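Wudville lobbying register, README

3493 rows, one per declared meeting between a firm and a council member. Treat "declared" with care. The firms fill in the forms themselves and the council doesn't check them.

Brusico lists 472 meetings, and 311 of those give the topic as "general". I wouldn't build a chart on that column.

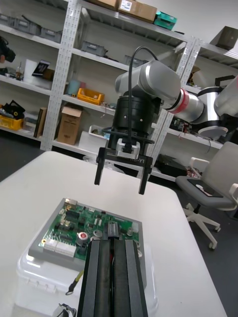
Circuit board in a grey tray, small yellow-handled screwdriver in front.

Magsi filed nothing before May. Blank doesn't mean no meetings. The 190 rows marked "amended" keep only the later wording, so the first version is lost.

Related
Wirnska donations table
Wudville planning votes
Magsi contract notices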